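4. Living with the floor: what tenants told us about patterned flooring in small rooms

I came to this part of the study with a bias, so let me put it up front. I like herringbone. I grew up over a shop with a herringbone hallway and I still think a room looks finished when the boards go zigzag. So when we started asking tenants in Plirkby and Urnby how they felt about the floors in their small bedrooms, I expected a lot of happy answers, and I had to work hard at not fishing for them. Figure 4 gives the general type of room and floor I mean.
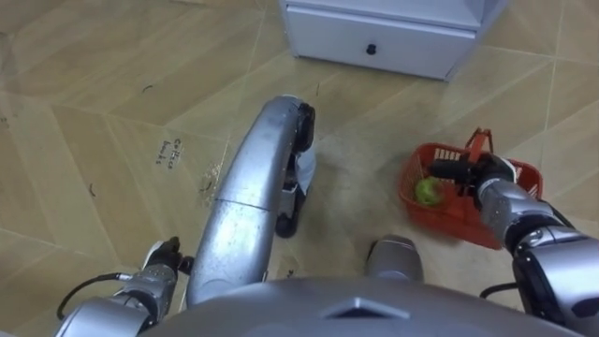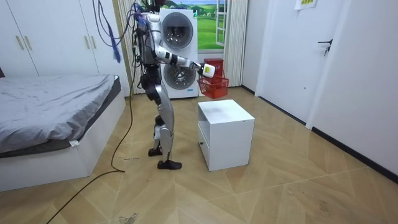
Figure 4. Angled floor patterns in a small furnished room.

It makes the room look like it's always moving, one respondent from Urnby wrote on the back of the form, and I never know which way to put the bed. I read that comment out loud to my office mates the same afternoon, and it ended up changing how we coded the whole question. We had planned for "like," "dislike" and "no opinion." We hadn't planned for people who liked the floor fine but couldn't settle their furniture on it!

Of the 427 forms we sent out, 283 came back with the flooring page filled in. That's better than I'd hoped for with a paper form (the online version we tried in the pilot was a flop, see Section 2). The bed question turned up again and again once we knew to look for it. With straight planks, people lined the bed up with the boards or ran it square across them and didn't think any more about it. With an angled pattern there's no single line to follow, so they followed the window, or the door, or the outlet, and a fair number told us they'd moved the bed more than once in their first month.

I want to be careful here. Small rooms are hard to furnish whatever is underfoot, and we didn't measure the rooms ourselves. We asked tenants to pace them out, and pacing is a pretty loose ruler. Some of the people who blamed the floor may just have had a badly placed radiator. Still, the complaint came up far less from tenants with plain planks in rooms they'd paced out at the same size, and I don't think radiators can explain all of that.

The second thing that came up was cleaning. I'd assumed tenants would care about scratches, and they did, a little. What they really wrote about was seams. Crumbs and hair collect in them, and if the seams run at an angle to the way you sweep, you end up chasing the dirt around the room (one person drew us a diagram of this, with arrows, and it's now taped over my desk). Several said they'd switched to sweeping along one arm of the zigzag and then coming back along the other. I tried it at home. It works, but it takes forever.

Color mattered less than we thought it would. We used the Oltalero shade cards to let people match their floors, seven cards going from nearly white up to dark brown, and the pale end was by far the most common. Tenants with pale floors did mention marks more often — shoe rubber, mostly, and the odd spill that never came all the way up — but they weren't any less happy overall. A few said outright that they'd rather see the dirt than live with it unseen. Tenants with the darkest floors complained about dust instead, so I'd call that one a draw.

Then there's the question of who picks the floor in the first place. None of our tenants had. The pattern was there when they moved in, and the landlord's reasons, where we could get them, had to do with listing photos. An angled floor looks more expensive in a picture. The Pálfi buildings, which make up 2 of our sites, had all been refloored within a single June, and the manager's office told us the pattern was chosen from a catalog page in one sitting. I don't say that to be mean. I've picked my own kitchen tile with less thought.

What I'd like to do next is go back to the people who moved their beds and ask where they ended up. Did they give in and use the longest wall? Did they buy a rug? Rugs were left off the form completely, which was my mistake, and at least a dozen people wrote in the margins to say so. Section 5 takes up the margin notes along with the rest of the written comments.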